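Buying a Sorting Cell: Your Budget Questions Answered

Questions we get from shops that handle artificial flowers and would like a robot to do some of it. 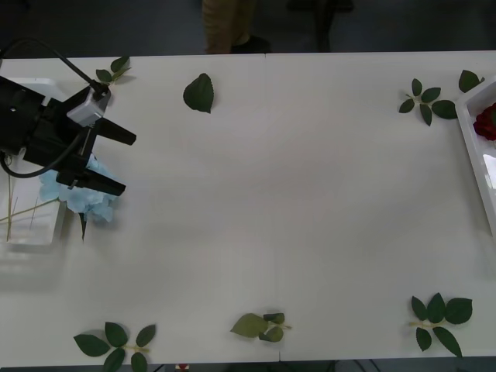 CLISEDIK, February – Compiled by Wulan Sembiring, equipment planning, Vandden

What do I need to buy first?
A table. People arrive wanting to talk about arms and leave with a quote for furniture. White tops are what we order, and two sections pushed together are fine as long as they sit level. You will see the seam. You will stop seeing it by lunch.

Do I need one arm or two?
Start with one. A single two-finger gripper will keep you busy with hydrangeas, roses and loose leaves for longer than your schedule allows. The second arm can go in next year's budget, where it will look very reasonable.

How much should I set aside for small parts?
Our starter allowance is $1,073. It covers trays, spare finger jaws, cable and connectors. The cable line is the one managers like to trim. Please leave it alone. A cable needs enough length to loop clear of the gripper, and one that was cut to save a few dollars will be bought again at full length.

And the flowers?
Budget for them as consumables. The Wurnari mixed box holds 466 pieces, blooms and foliage together, and we suggest a second box before you think you need it. Petals get pinched. Leaves part company with their stems and turn up as single leaves, which then have to be handled as an item of their own.

Can we just use the trays we already have?
Probably. Raised rims help keep stems in one place, more or less. Clear and white trays both work for us, though you should mix them early if you plan to mix them later. Finding out in month four is a poor use of month four.

How many test picks before we sign for the full system?
We ask for 3,000, spread over every type of piece you sell. A run done entirely on roses tells you a great deal about roses.

Does somebody have to be there?
Yes, and that person goes in the budget as wages. Quotes that leave out the operator are very attractive and we have stopped writing them.

What about floor space?
Measure the table, then add room to stand and walk behind it. Fu, our smallest site, forgot the second part and bought a narrower table.

How long does delivery take?
Allow 40 working days for the arm. The table usually comes sooner, so you will have somewhere to put your coffee.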